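3.2 Table coverings and shared meals

Households in the Clastville sample were asked how the main table was covered on ordinary days and when guests came. Of the 85 homes visited, 70 kept a plastic layer on the table all year. Older respondents linked the habit to the cost of laundering cloth, while younger ones mostly said the table had always looked that way. Floral patterns were the usual choice (Figure 1).

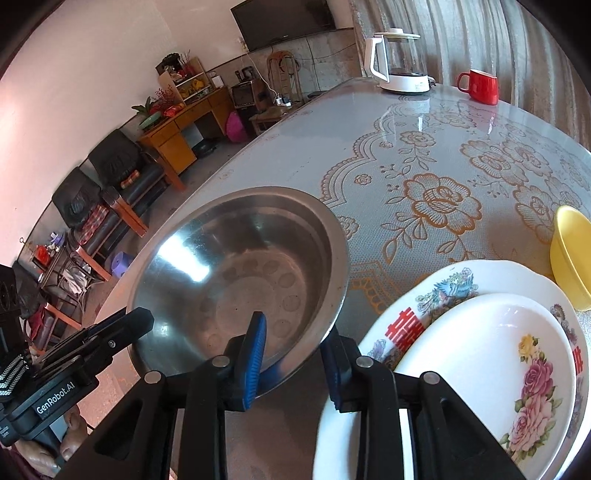
3.3 Serving vessels

Steel bowls had replaced enamel in most kitchens by the time of our March visits. Respondents favoured them for salads and dough – glass was kept for holidays. In 15 homes the bowls had been bought as a set from the Zakharchenko store in Brovimcombe, and owners could often name the year. Hladun's earlier interviews record the same preference, though her sample was limited to 2 streets. Deep and shallow forms were both in use, and few people had separate names for them.

Figure 1. Patterned table covering with a steel bowl. A shallower bowl held above a floral covering is shown at the end of this section.
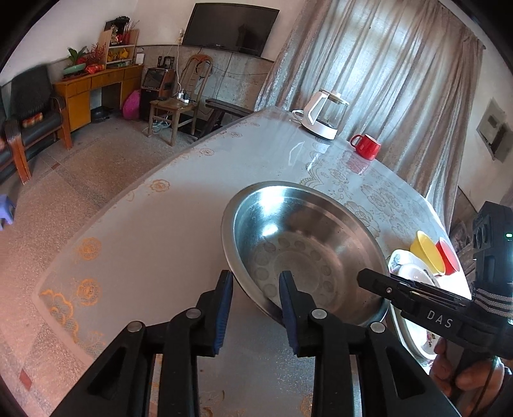
3.4 Limits of the sample

Homes without a shared table were left out.

Related articles
Enamelware and colour in Brovimcombe kitchens
Vasylyna Hladun: Interviews on household linen
Plestik and the market for wipe-clean cloth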